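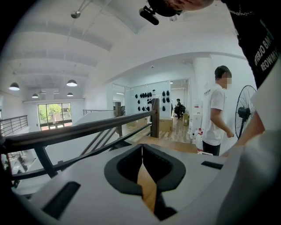 Tidying the upper floor at Skunham: arrangements for June

Members and tenants will be aware that the upper floor of the Skunham building has been in heavier use since the spring, when the Kazemi textile group and the Fillau drawing class both moved their daytime sessions upstairs. The house office has received a number of remarks about the state of the landing and the open area beside the railing. The following arrangements have been agreed with both groups and will apply from the beginning of June.

The stairs and the landing

The stairs are the ordinary way down for everyone on the upper floor, and they must be kept clear at all times. Nothing is to be left on the treads or propped against the newel posts, even for a few minutes while a door is being opened. Coats, scarves and umbrellas should not be hung over the handrail. The rail was oiled last winter at a cost of 400 pounds and the finish marks easily.

Cardboard boxes awaiting collection are a particular difficulty. Deliveries may stand by the glass partition on the day they arrive, but should be unpacked and flattened by six in the evening. Flattened card goes to the ground-floor store, where Hrvoje Yordanov has set aside the lower two racks for it. Boxes that are still full and have no name on them will be moved to the store and kept there for 19 days.

Bottles and containers kept along the wall should have their caps fastened and their labels facing outwards. Anything without a label will be treated as waste. Standing fans may remain upstairs through the summer – they are welcome in the afternoons – but should be switched off at the wall by the last person to leave.

The open area by the railing

The tables in this part of the floor are shared. Users are asked to take their notebooks, papers and small items with them when they finish, or to place them in one of the named trays which Negin Hosseinzadeh will be issuing during the month. There are 80 trays, so every regular user may have one, and a few will be held back for visitors. 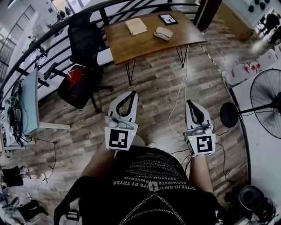

Cables have been raised more often than any other matter. A lead that runs from a table edge across the planks is easily caught by a foot or by the base of an office chair, and users should route their leads along the back of the table wherever the length allows. Clips may be had from the house office without charge. Leads left hanging from the desks at the end of the day should be coiled and placed on the desk top.

Bags are best kept off the floor. The hooks ordered from Stitberg will be fitted along the inner wall before the end of the month, and until then bags may be put on a chair that is not needed. Fabric, spare clothing and packing material should not be allowed to gather in piles beside the desks. Aaliyah Ouellet has offered the Kazemi group the use of the deep cupboard on the ground floor for larger pieces of cloth, and the key may be signed for at reception.

Nothing should be stood on or leaned against the curved railing. There are people working on the floor beneath for most of the day, and small objects placed near the edge can fall between the bars.

Clearing session

A general clearing of the upper floor will be held in the second week of June, beginning at four in the afternoon. Zeyu Wan will be in charge of the landing and Ho-yin Wan of the open area. Sacks, gloves and labels will be provided. Those unable to attend should mark any belongings they wish to keep. Unmarked items will be listed, and the list will be posted at the foot of the stairs; last year's ran to 177 entries, and roughly half were claimed.

Questions about these arrangements may be left in writing at the house office.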